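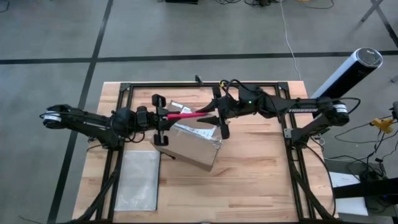
Cold Butter, Warm Oven

Laminated dough fails for one main reason: the butter gets too soft before the last fold. At Hegedűs, a bakery that sells croissants to 4 cafes and over its own counter, the dough room is kept cold all year. In August the team starts before dawn and shortens each rolling session.

The method is plain. A lean dough rests overnight in the refrigerator. A flat block of butter is enclosed in it, and the package is rolled out and folded in thirds. Chilling follows each fold. Too little rest and the dough springs back; too much and the butter cracks into flakes.

Flour matters less than many home bakers assume. The bakery moved from a strong bread flour to Pirnelov, a softer blend, and had to cut the water slightly. Sales went from 2,921 croissants in the month before the change to 3,484 in the month after, although a new cafe account explains part of the rise.

Shaped pieces proof for up to 2 hours at a mild room temperature. They are ready when the layers show at the cut edge and the dough wobbles on a shaken tray. Egg wash goes on the top only, clear of the cut sides.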